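Textbooks > Everyday Automation > Part Three > Chapter 10

Filed under: Site visits, Handling, First-year reading

Chapter 10
A Morning at the Open Day

We have spent a good many pages together on motors, joints and the arithmetic of reach, and you have been patient with all of it. In this chapter I would like to take you out of the classroom and stand you beside a working robot for a while, the way I try to do with my own students at least once a year.

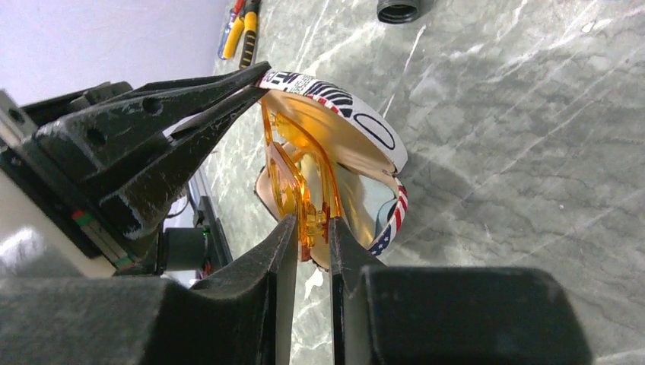
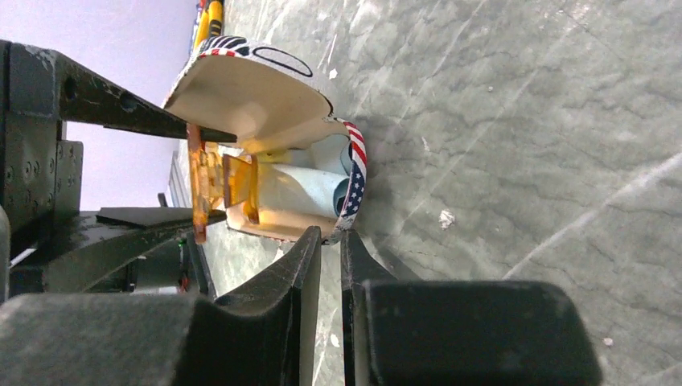 Noltthorpe, 2025-12-04

The Barbosa workshop opens its doors to visitors twice a year, once in September and once in the first week of December, and it was the December morning that I had in mind when I sat down to plan this chapter. The building is a former seed store at the bottom of Paltevau Road, with a steep ramp at the front and a side door that sticks when it rains. Inside there is coffee, a table of name badges and a printed sheet telling you which demonstration starts when. My group wanted to see everything at once, as groups do, and I had to steer them (gently, I hope) toward a single station where we could stay put.

I would ask you to do the same on your own visit. Choose one machine and give it a full half hour. A demonstration seen in passing leaves you with a pleasant blur, and what you want to bring home is a page of notes you can still read in the spring.

The task we settled on was handling work of a homely sort. The machine's black fingers were working close in around an open container with stars and stripes along one side and clear orange plastic in its mouth. In the first photograph one gripper has the end of the container's upper edge while the two fingers of another hold the orange plastic. Look at how small the points of contact are! When you or I pick something up we wrap a good deal of hand around it without thinking, and we feel at once if it begins to slide. A pair of narrow fingertips has far less skin to offer, so the choice of where to touch matters a great deal more.

Several of my students were surprised by the orange plastic, or more exactly by what see-through things do to a camera. You may remember from Chapter 7 that a camera works with whatever light reaches it. Clear, colored plastic lets some of that light through, throws some of it back as a bright spot and tints whatever happens to be near it. In both photographs you can find the orange color on the inside of the container as well as in the plastic. A person sorts this out in a blink and never knows there was anything to sort out. For a machine it is a fair question where the object ends and its glow begins, and we will come back to that question in Section 10.3.

Take a moment, too, over the fingers themselves. They are scuffed. I was glad to see it, and I told the group so at some length on the bus home. Drawings in textbooks (this one included, I am afraid) tend to show every gripper as if it had come out of its wrapping that morning. Working parts pick up scratches, and a good visitor writes down the wear as well as the shape.

The sheet we were handed at the door listed 2,844 practice runs at the station since the September open day, and 877 of those were marked as needing a second try. I have kept both figures for the exercises at the end of the chapter. For now, simply put them in your notebook, and beside them write what you would want to ask before you trusted them. What counted as a run? Who decided that a second try was needed, and did they decide it the same way every time? One of the quieter students in my group asked exactly that, and the conversation which followed took up the rest of our half hour and part of lunch.

Before you go on a visit of your own, read through the list below and copy it into the front of your notebook.

What the machine is being asked to do, in one plain sentence
Where the fingers touch the object, and how much of it they cover
What the light is like, and whether anything shines
Any question you could not get answered on the day

By the end of this chapter you should be able to write up a demonstration so that a classmate who stayed home could follow it. You should also be able to say which parts of your account you saw with your own eyes and which came to you from a sheet of paper or a friendly host - both are welcome, but they belong in separate columns. We begin in Section 10.1 with the notebook itself, and with the Nanance method of ruling a page, which I learned rather late and now use for nearly everything, shopping included.

Related in this book
Chapter 7: What a Camera Gives You
Chapter 9: Fingers, Cups and Hooks
Section 10.1: Ruling the Page
Section 10.3: Clear and Shiny Things
Visit planning sheet, page 264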